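Velora Foot Plates
Item group: Mounting Accessories
Page last changed 8/24/19

The Velora foot plate is a flat base for wall shelves, small cabinets and freestanding racks. It spreads the load of a narrow leg over a wider area, so the leg does not mark soft flooring. The plate has been part of the Velora shelving range from the start and fits all racks sold under that name.

Plates are sold in pairs, with two sizes in stock. The small plate is for legs on single racks. The large plate is for corner legs and for any rack that carries file boxes, paint or tools. If you are not sure which one you have, look at the order slip that came with the rack. The letter after the item number is S or L.

What comes in the bag

Two plates, two leveling screws, two lock nuts and a folded instruction sheet. The hex key is not included. Racks bought from our Inville store come with the key taped to the inside of the carton.

Fitting

Put the rack on its back on a blanket. Screw the leveling screw into the leg by hand until it stops, then back it out one full turn. Set the plate on the head of the screw and press until it snaps on. Do the same on the other legs before you stand the rack up. Two people should lift any rack taller than a door handle.

With the rack in place, put a level on the lowest shelf and turn the screws until it reads flat. Tighten the lock nuts last. Check the level again after the shelves are loaded, and once more after a few weeks if the rack stands on carpet.
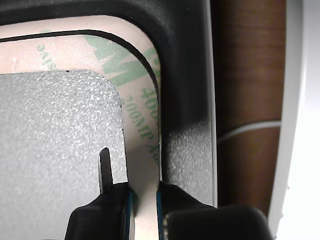

Floors should be swept and dry before the rack goes down. On waxed wood, wait until the wax has hardened fully. On tile, keep the plate off the grout lines if you can. We do not recommend the plates for gravel, decking or any outdoor use.

Load

The small pair is rated for 600 pounds when the rack is level and standing on a hard floor. Do not use this figure for carpet. The large pair was designed by Valentin Leclerc at our Zurkusau workshop and has a thicker rim. Its rating depends on the rack, and is printed on the sheet in the bag.

Care

Wipe with a damp cloth. Do not use solvent cleaners. If a plate cracks or no longer snaps onto the screw, replace both plates on that side of the rack.

Ordering

Single plates are not available. Schools and shops that need large numbers can order by the carton, packed flat, without instruction sheets unless you ask for them. Carton orders ship from Zurkusau and take 9 working days. Pairs ship from Inville, normally the next working day.

Older Lecomte racks

Lecomte racks use a thinner screw and need the adapter sleeve, sold separately. The sleeve fits the small plate only. Racks made before 2000 have a fixed foot and cannot be changed over.

Returns

Unopened bags can be returned to the store or by mail with the order slip. Opened bags are exchanged only if a part is missing or damaged. Please keep the bag, as the lot number is on the label and we will ask for it.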